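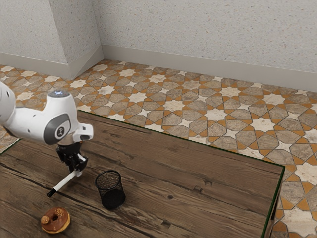

Figure 3. The Haltari cell in simulation, with the marker held above the tabletop and the mesh cup standing to the right of it.

4. Setting up and maintaining the simulated cell

Papers on simulated manipulation usually spend one sentence on setup and several pages on the policy. We think the balance is wrong, and we give this section to the upkeep of a single simulated cell, which we call Haltari. It has one arm, one parallel gripper and one table. The task is to put a marker into a pen cup. In Figure 3 the marker is held at a steep diagonal with its black tip just above the wood, and the cup beside the gripper is still empty. It is a plausible image, and plausible images caused us most of the trouble described below. The wood grain, the soft shadow next to the cup and the star tiles on the floor tell a reader very little about whether the contact model is any good.

4.1 Fingertip contact

The cell was first built from the default gripper model supplied with Zesusel, our in-house scene tool. With those defaults the marker almost never slipped. We were slow to treat this as a fault, as it made every success rate look better. A real marker barrel is smooth and round, and when it is gripped off center it tends to rotate between the fingers. Ours did not rotate at all. The finger pads had been given a friction value meant for a box-stacking task, and it had been copied forward through three earlier projects without comment.

We lowered the value until a marker gripped near one end would swing under its own weight. We make no claim that the new value is correct. It was chosen by eye against a bench marker, and a different marker would probably call for a different number. Readers should treat any reported grasp success in a cell of this kind, including ours, as conditional on a setting that is rarely printed.

4.2 The cup

A wire-mesh cup looks like a simple object and is a poor one to simulate. The visual model has fine openings in its wall. The collision model has none: it is a hollow shell built from flat panels, with a separate disk for the base. In the first version the panels had small gaps where they met, and the marker tip could wedge in one of them and stay there at an angle no real cup would allow. The automatic check scored these cases as successes because the tip was below the rim.

Of 700 logged trials run on that version, 582 were marked successful. We no longer trust that figure and do not compare against it anywhere in this paper. The panels now overlap, and the check requires the marker to be released and at rest inside the shell. We also thickened the wall inward, so the opening is slightly narrower than it looks in a render. Anyone judging clearance from the pictures alone will be misled by a small amount.

4.3 Joint zero and table height

Simulated arms are often said to need no calibration. Ours needed it 4 times. Twice an update to the arm model moved the tool point, which shifted the marker tip relative to where the controller believed it to be. Once the table was replaced with a new mesh whose origin lay on its underside, and the arm pressed toward a surface that was no longer at the expected height. The last case was a units error of our own.

None of these faults stopped the cell from running. They appeared as a slow fall in performance, and at first we blamed the policy for it. We now run a short touch-off before each batch. The gripper closes on the marker, lowers the tip to three fixed points on the table, and records the height at first contact. If any point disagrees with the stored value, the batch does not start. The routine was adapted from the one used on the physical McKinnon bench, where it had been standard practice since January.

4.4 Objects outside the task

The tabletop also carries items that play no part in scoring, such as the glazed donut near the cup. Distractors of this sort are commonly offered as evidence of robustness. We are doubtful. In the Osto baseline the distractor was never placed where it would block an approach, so a policy could ignore it at no cost. We keep such objects on the table, but we report collisions with them separately and draw no conclusion about clutter from their presence.

The contact settings, the collision shell and the touch-off log are stored with each batch. When one of them changes, earlier results are rerun or dropped.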